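Tukivness Community Help
Health notices and public measures

Do I need to repeat the isolation period if a second person at home tests positive?

Posted by Fenna Boersma

I should be grateful for clarification of the current guidance for residents of the Nollero district. My husband tested positive on Monday and was told by telephone to remain at home for the standard period. My own test was negative. Our daughter has since tested positive as well, and the letter we received says only that "household members should follow the same arrangements".

I would like to know whether my husband must begin his period again on account of our daughter's result, and whether I am expected to stay away from work until she has finished hers. My employer is asking for a written answer and the district line has been engaged each time I have called. We live in a block of 40 flats with a shared entrance, if this makes any difference.

Posted by Parvaneh Rahimi

Under the district notice issued in December, each person's period is counted from the date of that person's own positive test. Your husband is therefore not required to begin again. Once his period has ended and he has been without a fever for a full day, he may leave the home, even if your daughter is still isolating. He should not be the one to care for her at close quarters if another adult is able to do so, but the notice treats this as advice.

Your own position is different. A household contact with a negative result is asked to test again before returning to a shared workplace, and once more after the last positive person in the home has completed the period. Between those two tests you may attend work if you have no symptoms and your employer agrees. Staff in care homes and hospital wards are subject to separate rules and must speak to their manager first.

For the written answer, please ask for form 33, "Statement for a household contact". It may be collected from the enquiry desk at the Pruvost Centre or requested by post. The desk will need the reference number printed at the top of your letter. It does not need to see the test itself.

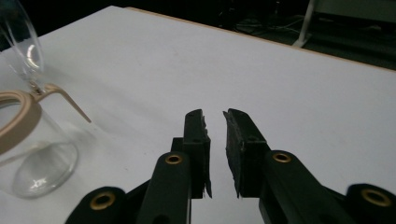
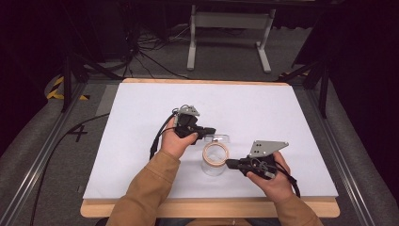
Black hand-held grippers over white surfaces.

The shared entrance does not alter any of the above. Residents of flats who are isolating are asked to wear a mask in the hallway when taking out refuse and to use the lift alone where possible.

Posted by Lalit Tiwari

We had the same thing in our house and simply all stayed in until everyone was clear. It was easier than working out the dates. I believe the rule used to be that the whole household began again with each new case, so perhaps that is still so.

Posted by Þórarinn Mikkelsen

With respect to the previous reply, the rule it mentions was withdrawn when the December notice took effect. The older leaflet is still on display in several pharmacies, and this has caused a good deal of confusion.

I would add one point to the first reply. If your husband develops new symptoms after his period has ended, he should telephone the line before he tests again. The call is free from a landline. It is usually quicker to get through after six in the evening, and callers may choose to be rung back.

Posted by Fenna Boersma

Thank you. I have requested the form by post and have passed the information about the second test to my employer. I shall ask my husband to telephone this evening about the wording of the letter.

This thread has been marked as resolved. Replies are provided by members and do not replace the advice of a doctor.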